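Do you need a new hairbrush, or do you just need to clean the one you've got?

I ask after a Saturday morning in the chemist with my friend Sadia, who was ready to hand over $40 for a Cesel round brush. The box promised "up to 92 per cent less frizz". Less than what? Less than sleeping on wet hair? There was an asterisk after the number and I turned that box over twice looking for its partner. Never found it.

I've been burned before, mind you. The Pladico I bought in July was meant to dry and smooth and give me "salon body", whatever that is. My hair came out the same colour, same length and same sulk as always. The bristles started leaning over before spring and I went back to the old one with the split handle.

So here's my grumpy theory. A round brush does one job: it holds a bit of tension on the hair while you point the dryer at it. A fat barrel gives you a loose bend, a skinny one gives you a tighter curl and, if you've got long hair and no patience, a knot. The metal ones heat up under the dryer, so they set the hair a bit quicker, and they'll also cook your ends if you wander off thinking about lunch. Everything past that is paint and packaging.

I will give points for a decent grip. Ridges are worth having when your hands are covered in mousse. I'm less moved by shiny colours, though I know I'm in the minority, judging by the shelves.
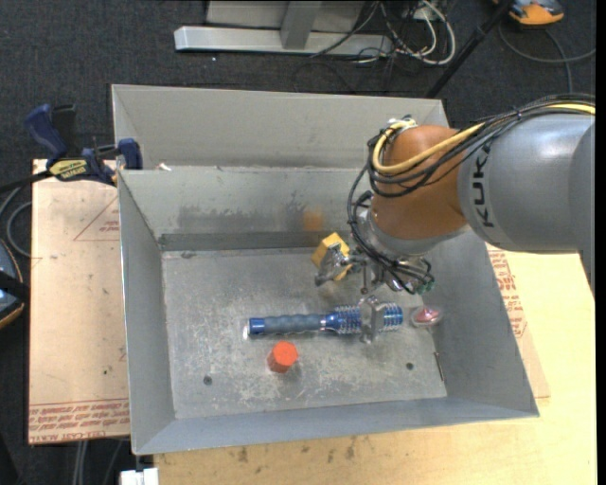 Round brush, metallic blue barrel, ribbed grip. Very pretty. Would still fill up with fluff.

Cleaning is the bit the ads skip. Drag the hair out with the tail of a comb, swish the bristles in warm water with a drop of shampoo, then leave the brush bristles-down on a towel overnight. Don't soak it if the handle is wood. I did Sadia's old one at my sink that afternoon and she admitted it felt fine again.

She bought the Cesel anyway. I've asked for a report on the frizz.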